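To: Dernemeck Transport Users list
From: List office, Dernemeck Transport Forum
Date: 22/11/2017
Subject: Re: Winter timetable and the 215 through Jedton

Dear subscribers,

The office has received a good deal of correspondence on the winter timetable since the last circular, and it seems sensible to answer it in one message. Those who receive the list as a daily digest will find the earlier message quoted lower down.

The present position is as follows. Cropper, the operator of both routes, has registered a change to the 215 between Dernemeck and Grandton. The morning journeys are unaffected. In the afternoon the bus will no longer turn off the main road to serve Jedton green, and passengers for the village will be set down at the crossroads shelter. The route 50 continues to run by way of the green, although its last journey of the day will leave Grandton earlier than it does at present.

The Forum did not support the change and said so in writing in July, when the draft was first sent to us. Our reply made two points. The first concerned the walk from the crossroads, which has no pavement for most of its length and no lighting beyond the chapel. The second concerned the connection at Grandton with the train, which had already been made tight by the previous revision. Cropper accepted the second point and has moved the departure. It did not accept the first, on the grounds that the turn at the green regularly costs the driver more time than the timetable allows. 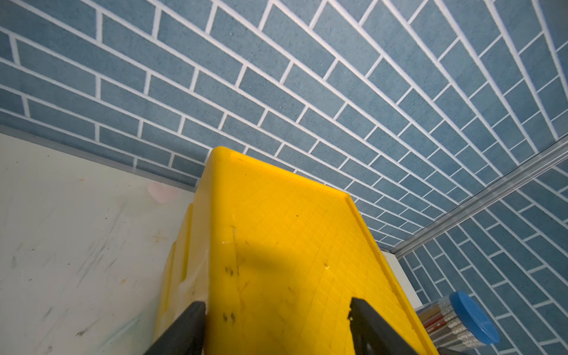
The county's passenger survey bears on this and has been widely quoted on the list, not always correctly. The survey received 1463 completed forms from the whole of the Dernemeck area. It did not ask passengers which stop they used in the afternoon. It asked where they boarded for their outward journey, and as most Jedton passengers travel out in the morning, the results tell us rather little about the part of the service now in question. The Forum raised this with the county when the forms were being drawn up and regrets that the wording was not altered. Members quoting the survey in letters to the operator are asked to bear the point in mind.

Several subscribers have asked whether the 4 could be extended to fill the gap. This was looked at two years ago. The 4 is worked by a single vehicle, and an extension to Jedton would mean losing the midday journey to the surgery, on which a number of passengers depend. We would not wish to see one village served at the cost of another, and the office does not propose to reopen the matter unless a second vehicle can be found.

The question of fares has also been raised. A return ticket bought on the 50 will be accepted on the 215 for the homeward journey, and the other way about. This has always been the case, but it appears that some newer drivers have not been told of it. Any passenger who is refused should pay, keep both tickets, and send a note of the journey to the office. We will take it up with the depot. Please do not argue the point with the driver.

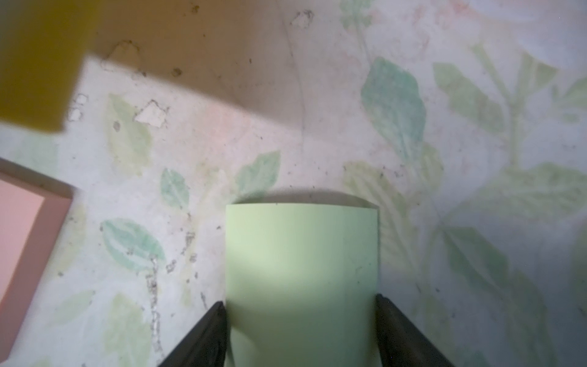 A subscriber in Jedton wrote to the list:

> I read the notice in the shelter twice and am still no clearer whether
> the school day journey is counted as a morning or an afternoon bus. It
> leaves Grandton a little after noon on the short days at the end of
> term. If it is to miss the green, there will be children of eleven
> walking up from the crossroads in December, and the parents have not
> been told.
>
> I should also like to know why the notice was put up only in the
> shelter, where those of us who board at the green will not see it. My
> neighbour heard of the change from the driver. The Forum was set up so
> that this sort of thing would not happen, and I say that as someone
> who has paid the subscription from the beginning.
>
> Lastly, will the seat at the green be taken away if the stop is only
> used for half the day?

The office is grateful for this message and takes its three questions in turn.

The early journey at the end of term is shown in the registration as an afternoon journey, and on a strict reading it would therefore miss the green. We put this to Cropper by telephone and were told that it had been an oversight. The operator has undertaken that the bus will turn at the green on those days. We have asked for this in writing and have not yet received it. Until we do, parents may wish to make their own enquiries with the school — the bursar's office holds the current list of bus passes and should be able to pass on any notice.

As to the posting of the notice, the complaint is a fair one. The operator is obliged to display a change at every stop affected, and the green is plainly one of them. A copy was sent to the Forum with a request that we arrange display, and it was placed in the shelter and in the Dernemeck waiting room but not at the green. The fault was ours and we apologise for it. A notice has now been fixed to the post there, together with the full winter timetable.

The seat belongs to the parish and not to the operator. We know of no plan to remove it.

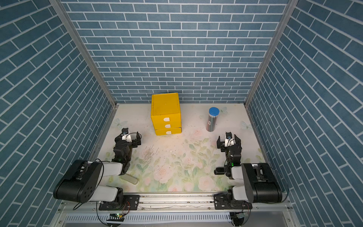
There remains the matter of what may still be done before the change takes effect. The period for formal objection has closed. It is open to any passenger to write to the county, and letters which describe a particular journey, with the times and the purpose of travel, are given more weight than those which object in general terms. Petitions are counted as a single letter. The office can supply the correct address on request, and will forward letters from members who do not use electronic mail.

The Forum will ask for a review after the first three months of running. For this we shall need a record of late and missing buses kept by passengers themselves. Forms are held at the Grandton library desk and at the post office in Dernemeck. They should be returned to either place, completed or not, by the end of the quarter.

Two smaller items. The lamp at the crossroads shelter has been reported as faulty and the county has given us a reference for the repair, though no date. The large-print timetable is delayed at the printer's, and those who have ordered it will receive it by post without further application.

Subscribers replying to this message are asked to trim the quoted text and to keep to the subject given above. Replies on the 4 should be sent under a separate heading.

Yours faithfully,

The List Office
Dernemeck Transport Forum

To leave the list, send a blank message to the office with the word "remove" in the subject line.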